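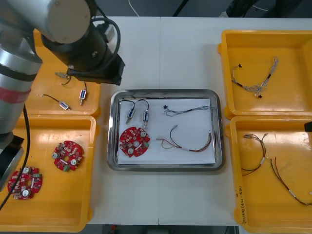
Ankit Maurya used to tell his evening classes that a product is put together twice, once in a tray and once for real, and that only the first time is cheap. He had never met a fault on the line, he said, that couldn't have been a slightly annoying moment at the kitting table.

Chapter 4
Laying Out a Kit

After reading this chapter you should be able to:
Explain what a kit is and tell it apart from a pile
Set up source bins and a kit tray on a shared table
Handle bare boards and wire harnesses without shortening their lives
Check a kit against its list and sign for it with a straight face

4.1 The second most boring job in the building

A kit is the set of parts needed to build one unit, gathered in one place before anyone picks up a screwdriver. The definition is short and everybody agrees with it. The trouble begins when a person is asked to make 21 of them before lunch.

Most students arrive at this chapter believing that kitting is fetching. You read the list, you walk to the shelf, you come back with the thing. At the Oshima works, where several of the cases in this book come from, new hires believed this too, and for most of one February the assembly bench received units with two harnesses and no board, or a board and a very nice harness that belonged to a different product. Every part in those kits was a good part. The bench spent its mornings taking kits apart to build other kits, a process that appeared on the weekly report as "preparation."

The cure was dull and involved furniture.

4.2 Source and destination

Look at how a small kitting table is arranged. Parts wait in source bins, sorted by kind: boards with boards, solenoids with solenoids. The kit tray has the middle of the table to itself, and it should look different enough from the bins that a tired person can't confuse them. Yellow plastic for the bins and stainless steel for the kit tray will do nicely. So would any other pair, provided you don't then run out of one and "just for today" use the other. Today, in this sense, can last until the auditor comes.

Line the kit tray with a sheet of plain white paper. A dropped washer or a broken pin shows up against white and vanishes against shiny steel. The paper also gives you somewhere to write, which you must not do. Notes on liners have been thrown away with great regularity since liners were introduced.

Three rules cover most of what goes wrong between bin and tray.

Move one part at a time. Carrying a board in each hand feels efficient until you need a hand.

Never put a part down on bare table. A part on the table belongs to no bin and no kit, and it will be adopted by whichever one is nearer.

Lay the parts apart. They should lie side by side in the tray with paper showing between them, so the check in section 4.4 can be done by looking. A board with a harness heaped on top of it is a kit in the legal sense only.
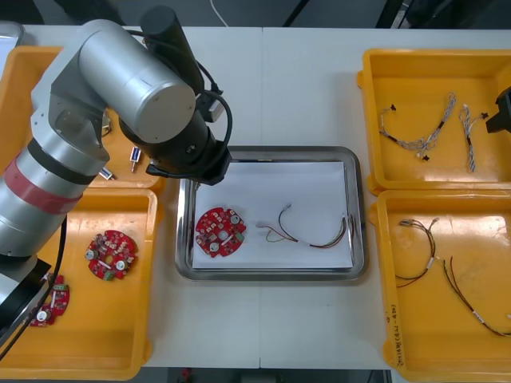 Harnesses deserve a warning of their own. Give one a spare inch of freedom and it will hook itself under the nearest connector, and then, when you lift the board, the harness comes too. Set the board down first, on one side, and the harness on the other. Pick the harness up by its connector housings and leave the wires alone. A wire tugged half out of its housing looks perfectly healthy right up to final test.

Boards are held by the edges. You have been told this before and will be told again in Chapters 6, 7 and 9, each time by somebody who has recently seen a thumbprint.

4.3 What the list says and what it means

The Grenton parts list, reproduced in the exercises, calls for "harness, 1" and "board, round, 1." It does not say which way up. It does not say what to do when the bin holds two revisions of the same board, one with an extra hole. We'll take these in turn, beginning with the revisions, where the expensive mistakes live.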